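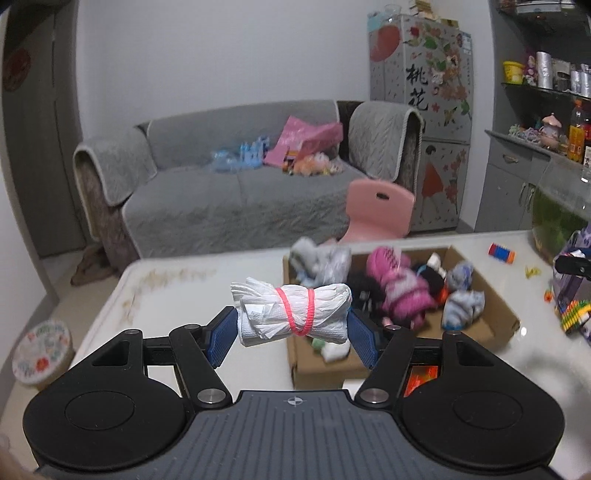
制作会社にWebサイトのリニューアルを頼む前に、旧サイトのURLを棚卸しして、リダイレクト表を作っておく手順をまとめます。デザインの打ち合わせが始まってからでも間に合いますが、見積もりの段階で表があると、移行作業の費用がはっきりします。

記事中の件数は、昨年手伝った宿泊施設 Tamihana のサイトのものです。日本語と英語のページがあり、ブログが長く続いていました。

## 用意するもの

- 表計算ソフト(共有できるもの)
- 旧サイトの管理画面に入れるアカウント
- アクセス解析の閲覧権限
- サーバーの設定ファイルを触れる人の連絡先

最後の項目は早めに確認してください。Tamihana の場合、サーバーの契約は Gastar という会社の名義で、連絡がつくまで時間がかかりました。

## 手順1 URLを全部書き出す

まず旧サイトの `sitemap.xml` を開き、URLを表のA列に貼ります。サイトマップがない場合は、管理画面の固定ページ一覧と投稿一覧から書き出します。

次に、アクセス解析で過去1年分のランディングページを出力し、同じ列の下に足します。サイトマップに載っていないキャンペーンページや、古いPDFがここで出てきます。

重複を削除します。末尾のスラッシュの有無、`http` と `https`、`www` の有無は、この時点でどちらかに揃えます。`?utm_source=` 以降のパラメータも切り落とします。

Tamihana では、ここまでで374件になりました。

## 手順2 残すものと捨てるものを分ける

B列に「残す」「統合」「廃止」のいずれかを入れます。判断の目安は次のとおりです。

| 区分 | 目安 |
|---|---|
| 残す | 問い合わせや予約につながっている。外部サイトからリンクがある |
| 統合 | 同じ内容のページが複数ある |
| 廃止 | 終了した催しの告知で、過去1年の閲覧がない |

迷ったら空欄のまま先へ進み、後で担当者に聞きます。Tamihana の広報担当の Trudy Whitelaw さんには空欄の分だけを抜き出して送り、一覧に直接書き込んでもらいました。

結果は「残す」が121件、「統合」が71件、残りが廃止でした。

## 手順3 新しいURLを決める

C列に移行先を書きます。新サイトの構成案が出ていれば、それに合わせます。

```
/blog/2019/07/post-88/ → /journal/summer-menu/
/en/room_a.html → /en/rooms/garden/
/contact.php → /contact/
```

気をつける点をいくつか挙げます。

- 新しいURLは半角の英小文字とハイフンだけで書く
- 廃止ページをすべてトップページに飛ばさない。内容の近いページがなければ410を返す
- 日本語URLは、エンコード後の文字列も別の列に控えておく
- 英語ページの移行先は英語ページにする 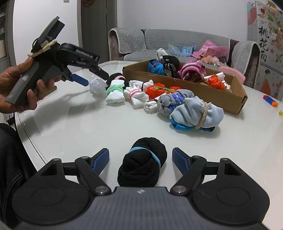 *白いテーブルの上、水色のゴムバンドで留めた黒い靴下*

## 手順4 制作会社に渡す

表の先頭に、作成日、作成者、件数を書いたシートを1枚足します。ファイル名には版番号を付け、更新したら番号を上げてください。メールに添付すると古い版で作業されることがあるので、共有リンクを送るほうが確実です。

渡すときに決めておくことは3つです。

1. リダイレクトをサーバー側で書くか、CMSのプラグインで書くか
2. テスト環境で誰が確認するか
3. 公開後の修正は何週間まで見積もりに含まれるか

Tamihana の制作は Derkcombe に依頼し、先方の Matvii Semeniuk さんがサーバー側の設定を書きました。件数が多い場合はサーバー側のほうが表示も速く、後から追いやすくなります。

## 手順5 公開当日の確認

A列のURLをすべてクロールツールに読み込ませ、ステータスコードと最終到達先を出力します。見るところは次のとおりです。

- 301になっているか(302のままになっていないか)
- 転送が2回以上続いていないか
- 最終到達先がC列と一致しているか

一致しない行には色を付け、そのまま制作会社に返します。名刺やパンフレットに印刷したURLは、スマートフォンからも手で入力して確かめてください。

新しいサイトマップは当日中に検索エンジンの管理ツールから送信します。404の一覧は公開後ひと月ほど、週に一度見れば足ります。見つかったURLは表の末尾に追記し、同じ手順で移行先を決めます。

更新:2026年10月15日(手順3に410の扱いを追記)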